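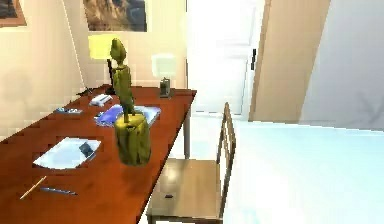
Moving out of state, sell or haul?

kettlehill
Closing is end of September. 1,000 miles, two of us driving. Got a quote from Greser for the full house, 2,679 dollars, and that's with us packing our own boxes. Seems high?? Most of our furniture is old stuff from my aunt. Nice but heavy. My husband wants to sell everything and buy again when we get there. I want to haul it. Who's right

dunmarrow
He is. Did this two years ago. Paid to move a couch that didn't fit through the new front door. Sold it on the lawn for 2 bucks, not kidding.

palewren44
Disagree. Have you priced a solid dresser lately? The new ones are junk, drawers sag in a year. Keep the good wood, dump the couch and the mattresses.

kettlehill
That's kind of where I am. The dresser and the dining table stay no matter what. Bookcases I could let go.

S. Caputo
2,679 is not high for that distance. Ask what happens if the truck comes in over the estimated weight. Thats where they get you. Mine went up after loading and I had to pay before they'd open the doors at the other end. Get it in writing, binding quote, the word binding has to be on there.

dunmarrow
^ this. Also ask who's really driving. Greser subs out long hauls, or did when I used them. Different crew showed up at the other end.

kettlehill
Did not know that. Calling them at 9 tomorrow.

Leonardo Bianchini
Look at Niva too. You load the container, they drive it. Took me and my brother a whole day to fill and my back was shot but it was cheaper. Only gripe, they dropped it 113 feet from the door because of a tree. Measure your driveway first.

palewren44
Niva was fine for me too. Rent a dolly. Do not try to carry a washer.

kettlehill
Husband just read this and says he's not loading any container lol. So we might be back to Greser. What about the small stuff? Plants, garage things, tools. Greser says no plants.

S. Caputo
None of the big ones take plants across state lines, some states check them too. Look up the rules for where you're going before you load the car. Paint, propane, anything that burns, also no. Give it to a neighbor. Ladders they'll take but strap them to something, mine slid the whole way and put a long scratch down the side of a wardrobe.
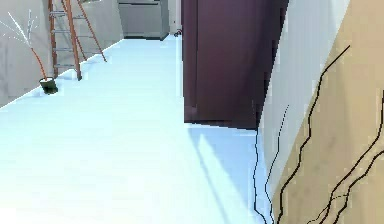 palewren44
Garage stuff is where I'd cut hard. Paint cans, half bags of soil, the third rake, all gone. Keep one decent ladder though, you need it the first night for light bulbs and curtain rods and you won't want to go shopping for one. An orange wood stepladder like that one would come with me before any bookcase did. Stand it by the door, load it last, first thing off.

dunmarrow
Wood ladder? Heavy and they dry out. Get an aluminum one when you arrive, leave the old one on the curb. Same argument as the couch.

palewren44
Had mine since my first apartment, still solid. Check the rungs once a year and you're good.

dunmarrow
Agree to disagree. Still say sell.

Leonardo Bianchini
If you do sell, start now. Local listings are dead the last week of the month, everybody's moving and everybody's selling the same bookcase. I had mine up on Bririx for a month and got one guy who wanted it free.

kettlehill
Ugh ok. Bookcases going up tonight.

S. Caputo
Did you call Greser

kettlehill
Yes, forgot to post. They'll do binding but it needs a walk through first, video is ok. She said count on an hour. And it IS subbed out, dunmarrow was right, outfit called Mikuš does the long part. Anyone used them?

Leonardo Bianchini
Not me. My sister did, came a day late but nothing broken.

kettlehill
A day late I can live with. We'll have sleeping bags in the car. Plants are going to my mom's, she's picking them up after work

palewren44
And the ladder?

kettlehill
Coming with us. Don't tell dunmarrow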